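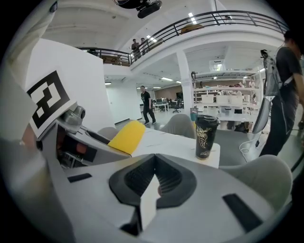
Penrose is our pair of hand-held grippers, put together evenings at the Pundovbridge shared workshop, and I have been the doubter on it since April. The claim was that anyone could pick up a pair, do a chore a few times, and a robot arm would later copy it. Maybe. So far we have two grippers and no arm. What I will grant is that the fingers are better than I predicted. The pale blade coming up out of the ribbed V of dark rubber is the part I argued against, and I still think it's too narrow for anything with a lid, like the black coffee cup standing on the table. The square marker on the other gripper sits on its white panel just above the little camera, so anything that knocks one has a fair chance of knocking both. I'd have moved it.

The body follows the Zeltitz plans, mostly. Those plans promise a build in 3 evenings, and I would like to meet whoever managed that. We lost the first evening to screws that didn't match the parts list and another to a cable that was short by the width of a thumb.

Money: the budget was 1,000 for the pair and we are closer to 2,000, with a second set of finger pads still on order from Pruturura. The pads are sold as good for years of use. I plan to squeeze something 50 times a night until one tears, then post the result, whichever way it goes.

Still undecided — whether the yellow foam stays. I say it gets in the way, and I have been outvoted on it once already.

Page last changed Wed 1 October. More pictures when there is an arm to show.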